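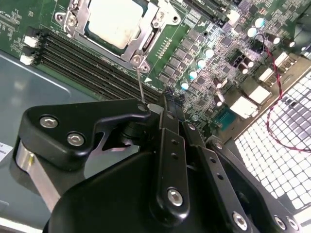

Old rack server for a home file box – keep or sell?

imke_h
Posted in Home Servers and Storage, 7:42 pm

My sister's office cleared out its back room in June and I came home with a rack server. It came without memory or drives. I want it for family photos, scanned paperwork and music, plus a nightly backup of two laptops. Nothing gets streamed outside the house.

I can get a set of used memory sticks from a seller in Skornanar for 260, shipping included. Drives would be on top of that. Before I spend the money, is this a sane thing to run at home in a two-bedroom apartment?

ratchet_lo
Posted 7:58 pm

Sell it. I ran one in a closet for a year and the noise came through two doors. The fans in those cases are small and they spin fast even when nothing is going on. My power bill went up every month and all it did was hold files.

A used office desktop with room for two drives will do everything on your list.

Carola S.
Posted 8:15 pm

I'd keep it, depending on where it can live. Do you have a basement storage unit with an outlet, or a utility room? Mine sits in the basement next to the water heater and I never hear it.

Also check the memory type before you pay anybody. Registered and unregistered sticks are not interchangeable in most of these boards, and sellers mix them up all the time. The manual for the board will list what it takes.

imke_h
Posted 8:31 pm

No basement. It would go in the hall closet, which shares a wall with the bedroom.

ratchet_lo
Posted 8:34 pm

Then you have your answer.

elaine.honorato
Posted 9:02 pm

Not so fast. You can set it to switch on at a fixed time, run the backups and shut down again. Mine comes on at 2 in the afternoon while I'm at work and is off before I get home. The photos are on there when I want them, I just have to turn it on first.

ratchet_lo
Posted 9:10 pm

A file server you have to turn on first is an external drive with extra steps.

elaine.honorato
Posted 9:16 pm

An external drive doesn't mirror itself. I lost one drive in March and didn't lose a single file.

ratchet_lo
Posted 9:21 pm

A desktop with two drives mirrors just as well. And a mirror isn't a backup anyway. Delete a folder by mistake and it's gone from both.

Carola S.
Posted 9:40 pm

Agree with that last part. Imke, whatever you end up with, keep one copy somewhere else. I leave a drive at my mother's and swap it when I visit.

How much do you have to store? That would help.

imke_h
Posted 10:05 pm

Just checked. The photo folder is 3910 files and the rest is small. It all fits on the drive I have now with plenty left over.

ida_g
Posted 10:22 pm

With that little data I'd go for the desktop too. I have an old Guvton tower under my desk with two drives in it and it is quiet enough to sleep next to. Paid 20 for it at a yard sale, drives not included.

If you do sell the server, say clearly in the listing that there's no memory or drives. Local pickup only – they are heavy and shipping one is a pain.

elaine.honorato
Posted 10:30 pm

I still say try it for a week before you get rid of it. Borrow one stick of the right kind if you can and see how loud it is with the closet door shut.

imke_h
Posted 10:47 pm

Someone at work may have a stick I can borrow. I'll do that first and hold off on the full set. If I can hear it from bed, it goes up for sale and I'll look for a tower.

Carola, what do you use to copy to the drive at your mother's?

Carola S.
Posted 11:03 pm

A plain sync script, and I check the log after it runs. I'll send it to you tomorrow.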